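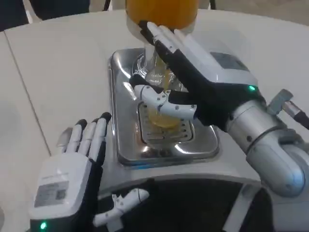 Liquids: how they pour, spread and stick

Lonlow Science Museum
Learning pages for ages 8 to 11
Written by Dilani Herath, Learning Department

Water, milk, cooking oil, honey and fruit juice are all liquids. Each can be poured from one container into another. Each takes the shape of whatever it is poured into, and each has a flat top when it is left to stand. Scientists call liquid one of the states of matter. The other two that you meet every day are solid and gas.

The words in bold on the printed version of this page are explained in the word list at the end.

What is a liquid made of?

Everything around you is made of extremely small pieces called particles. They are far too small to see, even with the microscopes used in schools.

In a solid, such as a stone or a spoon, the particles are packed closely together and held in place. They shake a little but they do not move around. A stone therefore keeps its shape when you pick it up.

In a liquid, the particles are still close together, but they can slide past one another. A crowd leaving a football ground behaves in a similar way. Everyone is close to somebody else, yet the whole crowd can move through a gate and spread out on the other side.

In a gas, such as air, the particles are far apart and move quickly in all directions. A gas will spread out to fill the whole of a closed container. A liquid will not. If you pour a small amount of water into a large bucket, it stays at the bottom.

Does the amount change when the shape changes?

Fill a measuring jug with 500 millilitres of water. Pour it into a tall, narrow vase, then into a wide bowl. In the vase the water may seem like a lot. In the bowl it may seem like very little. Now pour it back into the jug and read the scale again. Apart from a few drops left behind, there are still 500 millilitres.

The amount of space that something takes up is called its volume. Pouring a liquid changes its shape but does not change its volume.

When you read the scale on a jug, place the jug on a level table and bend down until your eyes are at the same height as the surface. In a narrow glass tube you may notice that water curves upwards slightly where it meets the sides. This curve is called the meniscus. For water, the correct reading is taken at the lowest part of the curve.

Why is honey slower than water?

Some liquids run quickly and some run slowly. The word for how much a liquid resists flowing is viscosity. Honey has a high viscosity and water has a low one.

Viscosity often changes with temperature. Honey kept in a cold cupboard can take a long time to leave the spoon, while the same honey in a warm kitchen runs more easily. Cooking oil behaves in the same way. When the liquid is warmed, its particles move about more and slide past each other with less difficulty.

People who make paint, shampoo and sauces pay close attention to viscosity. Paint which is too runny will drip down the wall. Paint which is too thick will show every mark left by the brush.

Why do drops have a rounded shape?

The particles in a liquid pull on each other. In the middle of a drop, each particle is pulled from every side. At the surface there are no liquid particles above, so the pull is mostly inwards and sideways. The surface behaves a little like a stretched skin. This effect is called surface tension.

Surface tension pulls small drops into rounded shapes. It also allows pond skaters, which are small insects with long legs, to stand on still water without sinking.

Washing-up liquid weakens the surface tension of water. You can test this with the activity further down the page.

Why do some liquids float on others?

Oil and water do not mix well. If you pour a little vegetable oil into a jar of water, the oil rises and forms a layer on top. Oil is less dense than water. This means that a cupful of oil has less mass than the same cupful of water.

Syrup is denser than water and will sink below it if poured in slowly. Unlike oil, syrup dissolves, so the two will blend if the jar is stirred or left for long enough.

Why can we see through some liquids?

Clean water lets nearly all light pass straight through, so we call it transparent. Apple juice and weak tea are also transparent, although they are coloured. They take in some of the colours in white light and let others through. The colours that come through are the ones that reach your eyes.

Milk is different. It contains very small drops of fat and other tiny pieces spread through water. Light bounces off them in every direction, and the milk looks white. A liquid that does not let you see through it is called opaque. Orange juice with bits in it is cloudy for a similar reason.

Turning into something else

A liquid can become a solid or a gas. When water is cooled to 0 degrees Celsius it can freeze into ice. When it is heated to 100 degrees Celsius at sea level, it boils.

Water does not need to boil in order to become a gas. A puddle in the playground disappears on a dry day even when the weather is cool. Particles at the surface escape into the air a few at a time. This is called evaporation. When the gas cools and turns back into liquid, as it does on a bathroom mirror, the change is called condensation.

Activity: pepper on the move

You will need a shallow bowl, cold water, ground black pepper, washing-up liquid and a cotton bud.

1. Pour water into the bowl and wait until it is still.
2. Sprinkle pepper thinly over the surface.
3. Touch the middle of the water with a clean, dry cotton bud. Watch the pepper.
4. Put a small drop of washing-up liquid on the other end of the cotton bud.
5. Touch the middle of the water again with this end.

The pepper should move quickly towards the edge of the bowl. The washing-up liquid weakens the surface tension in the middle, and the stronger pull near the edge draws the surface outwards, carrying the pepper with it. To repeat the test, empty and rinse the bowl thoroughly. Even a small trace of washing-up liquid will spoil the result.

Please ask an adult before you begin. Do not drink the water, and keep pepper away from your eyes. Wipe up any spills on the floor straight away.

Questions we have been sent

Is sand a liquid? It can be poured, and it takes the shape of a bucket.
Sand is made of many small solid grains. Each grain keeps its own shape. If you pour sand slowly onto a table it forms a heap, whereas a liquid would spread out flat.

Is toothpaste a solid or a liquid?
Toothpaste keeps its shape on the brush but flows when the tube is squeezed. Scientists have special names for materials that behave in this way, and they study them as a subject of their own.

Word list

Condensation: the change from gas to liquid.
Dense: having a lot of mass for its size.
Evaporation: the change from liquid to gas at the surface.
Meniscus: the curved surface of a liquid in a narrow container.
Opaque: not letting you see through.
Surface tension: the pull that makes the surface of a liquid act like a stretched skin.
Transparent: letting light through so that you can see what is behind.
Viscosity: how much a liquid resists flowing.
Volume: the amount of space something takes up.

Visiting with a class

The Liquids Workshop takes place in the Akanda Room every Wednesday during term time. Bookings for school groups are handled by Janaka Jayawardena in the Learning Department. Teachers are asked to tell the museum in advance about any allergies in the group.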